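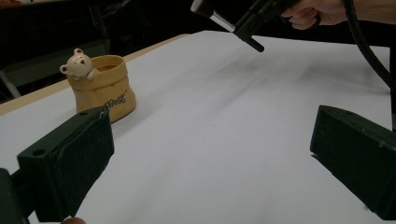
Green grippers over a white tabletop.

I joined the Lekus over-forties handball team in January, mostly because Monique Masson kept asking. She coaches both the kids and the adults, and she was short a left wing. I had not played since high school.

The hall is on the east side, past the bus depot. It was shut for a long time after the old club folded, and people who grew up in the neighborhood still call it Yazdani, which was the name over the door back then. The floor has been redone. The showers have not.

Practice is Monday at 8, after the under-twelves finish. We get the hall until 9:30 and we use all of it. Selim Ekinci plays in goal and does most of the shouting. He drives a delivery truck for Lever during the day and comes straight from his route, so some weeks we start with a field player between the posts.

Half the team had never held a handball before they signed up. Tsung-han Shih came over from volleyball and still jumps too early. He gets the ball in anyway, more than I do. My own shooting is about what you would expect after that many years off – my shoulder is fine until the second half of practice and then it isn't.

We played our first real game two weeks ago, against Clusoreo. They have been together for years and it showed. We were down by 2 at the break and then lost track of their pivot completely. I got one goal, from a fast break, and missed a penalty.

What I liked was the crowd. There were 71 people in the stands by the door count, a lot of them parents from the earlier game who stayed on with their kids. One family brought a drum. At the old place I played as a teenager we were lucky to get the bus driver.

Afterward a few of us went for soup at the place across the street. Monique had already written out what she wants us to work on, mainly getting back on defense, and she read it to us while we ate.

The return game is at their hall next month. I need new shoes before then – the soles on mine have gone smooth and I slid twice.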